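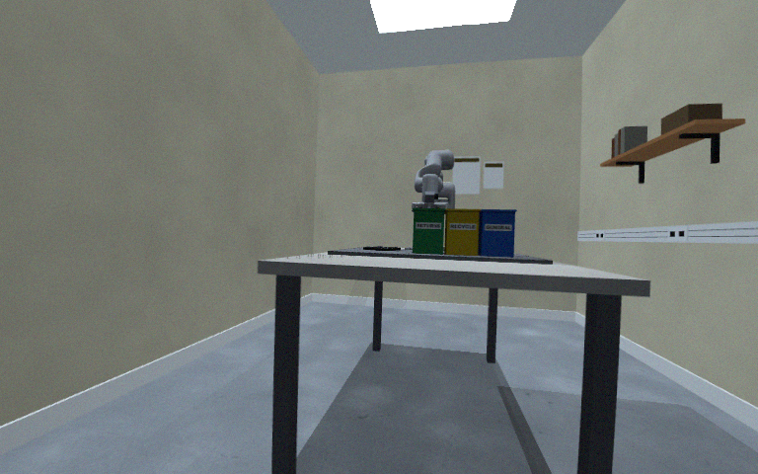
Table grise, bacs au fond

Sujet : prime ou augmentation, on signe quoi chez Drimach ?

kabestan
Posté le 26/12/2022
Salut à tous. Vite fait entre deux repas. La direction nous a mis son texte sur la table juste avant les congés : prime de 2000 euros brut, versée en deux fois, et zéro augmentation générale avant mai. Signature demandée à la rentrée. Le site Fallus est plutôt pour, Zollia gueule, nous au milieu. Perso je penche pour signer, vu les factures de chauffage. Des avis ? Des gens qui sont passés par là ? 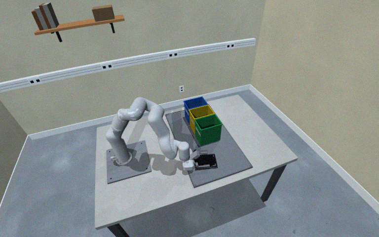 Mirabel_54
Surtout pas. Une prime ça compte pas dans le salaire de base, l'année d'après t'es revenu au point de départ. On a signé pareil chez Prajapati, on le regrette encore. Le 13e mois est calculé sur la base, les majorations d'heures sup aussi, fais le calcul avant.

kabestan
Le calcul je l'ai fait, avec 26 euros de plus par mois (leur dernière offre) faut des années pour ratrapper la prime. Donc bon.

Mirabel_54
Leur dernière offre c'est pas la tienne ! On négocie pas en partant du chiffre du patron.

dlg-zollia 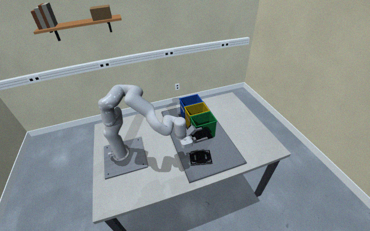

Le vrai problème c'est la négo site par site. Fallus a sa grille, nous la nôtre, vous encore une autre, et la direction signe d'abord avec celui qui a le plus besoin de sous. Après elle vient nous dire que c'est le tarif. Trois bacs ouverts sur le même tapis et un seul bras qui se penche dessus, en gros c'est nous. Tant qu'on a pas une plateforme commune on se fera avoir, prime ou pas prime.

kabestan
Pas d'accord. La commune on l'a essayée, 9 réunions et vous êtes partis avant la fin.

dlg-zollia
On est partis parceque le texte avait changé dans la nuit. Relis le compte rendu.

17nuits
Bon, calmez vous. Ce que je ferais avant de signer quoi que ce soit :

1. Demander par écrit si les intérimaires et les temps partiels touchent la prime, et au prorata de quoi. Chez nous rien d'écrit, résultat rien versé.

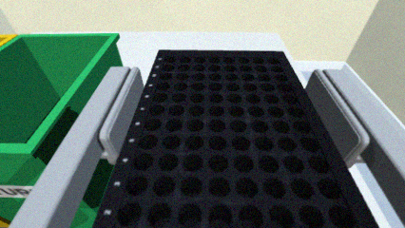
2. Exiger une clause de revoyure avec une date. « Avant mai » ça veut rien dire.

3. Faire voter les salariés, syndiqués ou pas. Bulletin secret.

Mirabel_54
+1 pour le 2. Pour le vote je suis moins chaude, la direction va s'en servir.

kabestan
Ok je note la clause. Pour les intérimaires j'avoue on a pas posé la question, je la mets dans le mail de ce soir.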